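# The Small Plant at Wutlow Learns to Live With Cheap Resin

The compounding plant at Wutlow sits between a rail spur and a field of soybeans. It buys plastic resin in hopper cars, melts it, mixes in glass fiber, pigment or flame retardant, and sells the result as pellets to companies that mold parts. It makes nothing that a shopper would recognize. Its pellets end up in pump housings, drawer slides and the clips that hold wiring in place.

The plant belongs to Istier, a private company that bought it nine years ago from a family that no longer wanted to run it. At the time it had five extruders, two of them older than most of the people operating them. It still has five extruders, though only one of the originals is left.

For most of those years the business was simple to explain. Istier bought polypropylene and nylon by the carload, added value, and passed along any change in the resin price to its customers a month later. When resin went up, the invoices went up. When it came down, the invoices came down more slowly, and the gap paid for things like new screws and a better roof.

That arrangement stopped working when new capacity upstream began to push resin prices down and hold them there. Cheap raw material sounds like good news for a company that buys it. In practice, customers watch the same price reports Istier does, and they asked for their discounts right away. Some of them also found that plain resin had become so cheap they could use more of it, in a thicker wall, and skip the glass-filled grade altogether.

"We lost a bracket program that way," says Zainab Okafor, who runs operations at Wutlow. "The part got heavier and uglier and it cost them less. I couldn't argue with the math."

Okafor came to the plant from a paint company. Her office looks out on the silos, and she keeps the blinds up so she can see when a truck is waiting. Her first large decision was to stop chasing volume. The plant had been running short campaigns of commodity grades at night to keep the lines full, and once cleaning time was charged to those orders, many of them lost money.

She asked for a list of every grade the plant had sold in the previous two years. It ran to 895 products. Some had been ordered once, in a color matched to a customer's logo, and had stayed in the system ever since with their own recipe, label and data sheet. After a long winter of phone calls, the list was down to 544. Customers whose grades were dropped were offered the nearest match and a sample bag. A few left. Most took the match, in several cases after testing showed it was the same material with a different number.

The shorter list changed the work on the floor. Color changes are the slow part of compounding. Going from black to white means purging the barrel, pulling the screen pack, wiping down the feeders and running clean resin until the strands come out clear. The scrap from all that used to fill a row of boxes behind the warehouse. With fewer grades, the schedule can run from light to dark through the week and break down once.

The second change was in what the plant sells. Istier now puts its effort into a line called Hekora, a family of flame-retardant compounds made without halogens. These are harder to process. The additive breaks down if the melt gets too hot, and it will corrode a barrel if left sitting in one over a shutdown. Operators had to learn to run slower and to pay attention to smell and color at the die as well as to the screen.

Hekora pellets sell for well above the plant's ordinary grades, and their price has little to do with the price of natural gas or propylene. Most of the cost is in the additive package, bought under contract from Sarpong, a specialty supplier. That carries its own risk. When a Sarpong reactor was down for repairs in January, Wutlow had to put customers on allocation, and Okafor spent much of the month on the phone. She has since doubled the stock she holds, which ties up cash and takes up a bay that used to hold finished goods.

Getting a new compound approved is slow. A molder may like a sample within days, but the company that buys the molded part has to test it too, and then the safety listing has to be updated. Okafor plans on more than a year between the first sample and the first truckload. The commodity business, for all its problems, could produce an order the same afternoon.

So the plant hasn't left that business entirely. Two of the lines still run polypropylene compounds for customers within a day's drive, who value short lead times and the ability to return a bad lot without an argument. Margins on those orders are thin. Okafor regards them as rent money.

What she wants next is a small lab extruder, so that samples can be made without stopping a production line. Each trial on a full-size machine now uses up a shift and most of a box of material before anyone has a pellet worth molding. The request is in the budget for the coming year - it was in the last one as well. She has already cleared a space for it beside the ovens and had the power run to the wall.

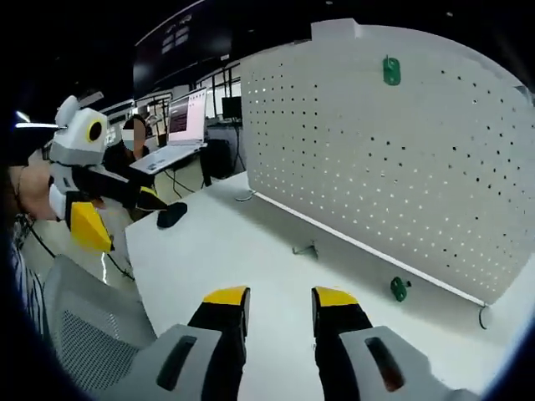
**Why would a compounder cut products when resin is cheap?**

Cheap resin lowers the selling price of ordinary grades, but cleaning, changeovers and paperwork cost the same as before. Small orders for rarely used grades can lose money once those costs are counted.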